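생활정리 실습 4주차 강의 노트
주제: 책과 천, 그리고 "일단 여기 두자"라는 말의 수명
담당: 마리치카 네델쿠 (Maricica Nedelcu)

지난 시간 과제부터 짚겠습니다. 집에서 책이 쌓인 자리를 한 곳 골라 오라고 했더니 "우리 집엔 그런 곳이 없다"고 쓴 분이 여럿 있었습니다. 축하드립니다. 나머지 분들은 오늘 내용을 그대로 따라오시면 됩니다.

1. 분류 이전의 분류

책 정리라고 하면 다들 주제별이냐 크기별이냐를 놓고 싸웁니다. 교재 18쪽의 야니크 바르비에(Yannick Barbier)는 그 싸움을 하기 전에 책을 세 무더기로 나누라고 합니다. 지금 읽는 책, 언젠가 읽을 책, 읽은 척하고 있는 책. 세 번째가 제일 높아지는 것은 정상이니 옆 사람 무더기를 보고 웃지 마십시오.

어린이책은 따로 뺍니다. 아이들은 주제로 책을 찾지 않고 표지로 찾습니다. 분홍 옷 입은 언니 나오는 책, 동그라미 있는 책, 이런 식입니다. 그러니 책등만 보이게 꽂아 두면 어른 눈에만 깔끔하고, 저녁 시간마다 전부 바닥으로 내려옵니다.

2. 시리즈물

권수가 있는 책은 한자리에 모읍니다. 당연한 말 같지만 제가 방문한 집 중에 전집이 한 칸에 온전히 모여 있던 집은 드뭅니다. 한 권은 침대 밑, 한 권은 할머니 댁, 한 권은 빌려 갔다는 사람이 이사를 갔습니다.

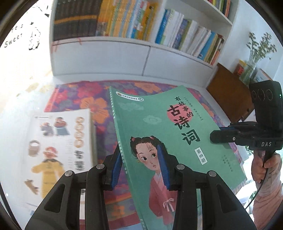

외국어 책이라면 일이 하나 더 생깁니다. 정리하는 사람이 제목을 못 읽을 때입니다. 중국어 고시 이야기책을 예로 들면, 한자를 몰라도 표지에서 第四册 같은 표시만 찾으면 넷째 권이라는 것은 압니다. 册은 '책 책' 자이고, 숫자는 一, 二, 三까지는 작대기만 세면 됩니다. 四부터는 외우십시오. 표지의 L4 같은 표시도 메모해 둘 만하지만, 그게 권수인지 단계인지는 책을 펴 보고 판단합니다. 짐작으로 꽂았다가 순서를 두 번 바꾼 사람이 지금 이 강의를 하고 있습니다.

책등 글씨는 믿지 마십시오. 너무 작아서 선반에서 한 걸음만 물러나도 무늬가 됩니다. 분류표는 책이 아니라 선반에 붙입니다.

3. 천 위에 책 두기

꽃무늬 천을 깔고 그 위에 책을 올려 두는 분들이 많습니다. 예쁩니다. 다만 천은 밀리고, 두꺼운 책과 얇은 책을 같이 올리면 얇은 쪽이 먼저 휩니다. 휜 표지는 평평한 곳에 눕히고 그 위에 두꺼운 책을 얹어 하룻밤 둡니다. 다리미는 안 됩니다. 작년에 물어본 분이 있어서 적습니다.

천을 꼭 쓰고 싶으면 가장자리를 선반 밑으로 접어 넣고, 큰 책을 벽 쪽에 둡니다. 천 색이 화려할수록 분류표는 무채색으로 합니다. 분류표까지 꽃무늬면 찾는 데 쓰는 시간이 도로 늘어납니다.

4. 실습

- 준비물: 안디에르(Andier) 선반 한 칸, 천 한 장, 각자 가져온 책 11권
- 시간: 20분. 책을 읽기 시작한 사람은 시간을 멈춰 주지 않습니다.
- 제출: 정리 기준을 한 문장으로 쓸 것. "느낌대로"는 작년까지만 받았습니다.

다음 주는 수납함입니다. 토나우(Tonau) 자료집의 상자 치수표를 읽어 오고, 상자는 사 오지 마십시오. 빈 상자가 생기면 뭔가를 넣고 싶어지고, 그러면 이번 주 내용이 전부 헛일이 됩니다.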